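Caresum Slow-Soak Watering Spike Set

Home > Garden > Watering > Pots and containers

Terracotta watering spikes for pots, troughs and grow bags
Sold by Gosska Garden Supply
In stock. Usually sent out the next working day.

The Caresum is an unglazed clay spike that sits in the compost beside your plants and lets water out slowly through its sides. You fill it from the top, put the cap on and leave it. As the compost dries it draws water through the clay, and when the compost is damp enough the flow slows down. There are no batteries, timers or pipes.

It suits tomatoes, peppers, aubergines, courgettes and anything else that sulks when a pot swings between bone dry and soaking. It will also look after salad leaves and herbs in a trough, although for shallow-rooted crops like these you may want to set the spike at a slant so that more of it lies near the surface.

What's in the box
3 clay spikes
3 caps with a small air hole
1 filling funnel
Instruction leaflet

Details
Capacity: 600 ml per spike
Colour: natural terracotta, green caps
Minimum pot depth: slightly more than the length of the spike, so that the neck stands clear of the compost
Outdoor use: spring to autumn. Bring indoors before the first frost.

Choosing how many you need
One spike is enough for a single tomato or pepper plant in an ordinary patio pot. A grow bag with two plants wants a spike beside each. Long troughs do better with the spikes spaced evenly along the middle than with all of them at one end. In a heatwave a large tomato in full leaf will drink more than one spike can give it, so carry on watering by hand as well.

Fitting
Soak the spikes in a bucket overnight before first use. Dry clay is slow to start and people sometimes think they have a faulty one. Water the pot well, make a hole with a dibber or a length of cane, and push the spike in without forcing it. Firm the compost back around the sides. The clay has to touch the compost all the way down or the water won't move across. Fill to the neck and fit the cap.

Check the level after the first day, then once you know how fast it empties you can top up to suit. Rainwater is better than tap water in hard water areas. 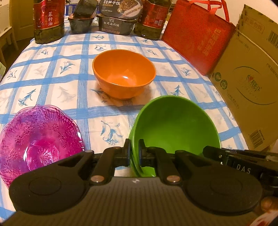
Liquid feed should not go in the spike, as it clogs the clay. Mix it in a can and pour it on to the compost in the usual way.

Cleaning and storage
White crust on the outside is limescale and does no harm, but a thick layer will slow the flow. Scrub with a stiff brush and plain water. For heavy scale, stand the spike in diluted white vinegar for an hour, then rinse it thoroughly. Do not use washing-up liquid. Dry completely before putting away for the winter.

Spare parts
Caps are sold in packs of 3. They also fit the older Zindano spike, which we no longer stock. The funnel is not available separately.

Delivery and returns
Unused sets can be sent back in the original box. If a spike arrives cracked, send us a photo and we will replace that spike without asking for the rest back.

Also in this range
Moreira trough liner, 11 litre
Moreira trough liner, 13 litre
Caresum spare caps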